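Brurnia Community Closet
Progress report to the Grurkex Fund
Reporting period: second half of the grant year
Submitted December 18, 2024
Prepared by Macarena Calvo, program coordinator

1. Where we are

The grant pays for the collection, sorting and packing of small household and comfort items for families in temporary housing. At the midyear review we had a storage unit, a list of referring agencies and a backlog of unsorted donations. The backlog is now gone except for linens, and packing is under way on a regular schedule.

We have packed and handed over 242 parcels in this period. The target in the grant agreement was 200. The extra parcels came from a larger than expected hygiene donation in the fall and did not require additional money. Another 63 parcels are packed and on the shelf, waiting for pickup by the agencies.

Spending is on budget in all lines but one. Details are in section 5.

2. What goes in a parcel

The contents have changed a little from the original proposal. Each parcel now has a hygiene pouch, a pair of warm socks, a notebook and pen, a packet of face masks and one soft item such as a small blanket or a plush toy. Parcels for adults without children get a hand towel instead of the plush.

We dropped the canned food. Two of the agencies already run pantries, and the cans made the parcels too heavy to carry on the bus. The food we had on hand went to those pantries in the first month of the period.

Masks were not in the first plan. We added them at the request of the family shelter, where residents share a dining room and colds go through the building every winter. We only take packets that are still sealed. Loose masks are thrown out.

Plush toys are accepted new or very clean. Anything with a loose eye, an open seam or a battery compartment is set aside. Fuzzy items pick up lint from everything else, so they are sorted after the paper goods and bagged the same day.

3. The sorting room

In the proposal we planned to sort inside the storage unit. It has no heat and one light, and by the end of October it was not practical. We moved sorting to the back room at Plodora, the former fabric store on the corner, under a no-cost agreement that runs through next June. The storage unit is still used for closed boxes.

The room has running water and a door that locks. The tables were left behind by the store and had rough tops that snagged on knitted items, so they are now covered with cloth and a clear layer on top that can be wiped between batches. This has worked well. Stains and crumbs show up quickly and spills from the hygiene items do not soak in.

The shelving is secondhand Bühler shelving bought from an office that was closing. It was cheaper than the new units we had priced. One shelf is bowed and holds only light boxes.

4. How the work is done

Incoming bags are opened on the floor side of the room and checked for sharp objects, damp and odor. What passes goes to the tables. Small items are laid out flat, matched to a parcel type and put in open boxes. When a box has everything on the list it is closed, labeled with the parcel type and moved to the shelf. We do not write names on the boxes. The agencies match parcels to families at their end.

The step that takes the most time is the one we expected to be easy, which is deciding what to do with soft items. Donors are generous with them and they arrive mixed in with everything else. In the fall we tried sorting them by size and ended up with one enormous pile of medium. We now sort by age group only, and anything doubtful goes to the adult side or back to the thrift store. 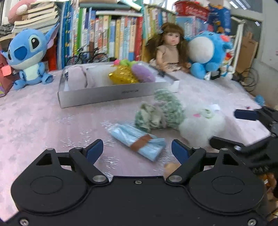 Océane Gauthier asked at our December meeting whether the masks and the soft items should be in the same parcel at all, given that some families want one and not the other. She would like the agencies to be able to order them separately. We think this is a fair point and plan to try it with one agency first. It means a slightly longer order form and one more shelf label, and no extra cost.

5. Budget

Supplies came in under budget because of the hygiene donation. Transport is over. We had counted on one van run a week and needed more during the move from the storage unit. The overage is covered by the savings on shelving, and we are not asking for a change to the total. Receipts are attached as Annex B.

6. Problems

Linens are behind. We have 2 large bins of sheets and towels that have not been checked, and the laundromat that washed them for us at a discount has changed owners. We are looking for another one. Until then we are not accepting sheets.

Sizes on socks are a recurring problem - most donated packs are adult medium, and the shelters need children's sizes. We will buy children's socks from the supplies line in the new year.

7. Next period

- Clear the linen bins or pass them on to another group.
- Start separate ordering of masks and soft items with the family shelter.
- Replace the bowed shelf.
- Send the agencies a short survey on parcel contents and include the answers in the final report.

The final report will follow the same format as this one. A site visit can be arranged on any sorting day with a few days' notice to the coordinator.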